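Do sticker reward charts do anything for a five-year-old who won't brush his teeth?

Asked by Jeanine Van Damme
Category: Kids 4 to 7, Routines

My sister-in-law swears by the Etari chart, the one that comes with 2,000 stickers and a booklet. I've read the booklet. It says most kids "turn the corner" in the first week and doesn't say how anyone knows that. My son is five and brushing is a fight every night. Mornings are fine for some reason. He will do it for his grandmother with no fuss at all, so I know he can.

I'm suspicious of paying a kid in stickers for something he'll have to do for the rest of his life. I'm also tired. Has anyone used one of these for longer than a month, and what happened when you stopped?

2 answers

Violeta Barrientos

We did one for almost 60 days with my daughter, same age. The first two weeks were great. Then she started asking what she'd get for things she already did for free, like putting her shoes by the door. I blame myself for that, I was handing out stickers for everything. By the end she'd peel them off and stick them on the dog.

When we quit, the brushing stayed about as good as it had been at the best point. I can't tell you the chart did it. She also turned six, and we moved brushing to right after dinner, before she was worn out. If I had to bet, I'd bet on the time change. You say mornings are fine - that would make me look at how late you're asking him to do it.

If you want to try a chart anyway, draw one on the back of an envelope. Use one job only, and decide the last day before you start. I wouldn't buy the kit. Who needs 2,000 stickers for one child's teeth?

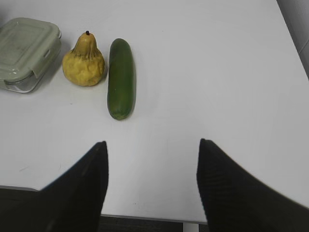 Last edited: 5 Jul 2022

One more thing, the booklet we had (different brand, Ritley) said never to skip a day. We skipped plenty. Nothing happened.

Comment from Jeanine Van Damme: He's usually in pajamas and half asleep by the time we get to it, so you may be onto something. Trying it after dinner this week. I'm not convinced yet but it's free.

Lertchai Sombatkul

Charts work fine, people just give up too early. All three of mine did it. Get the one with 50 squares, not the weekly one, and put a prize at the end. Also a toothbrush that lights up.

Comment from Joris Verstraete: What was the prize, and did they keep brushing after it? I hear "it worked" a lot and then the chart is still on the fridge two years later.

Comment from Lertchai Sombatkul: A trip to the pool. And yes, mostly. The middle one needs reminding.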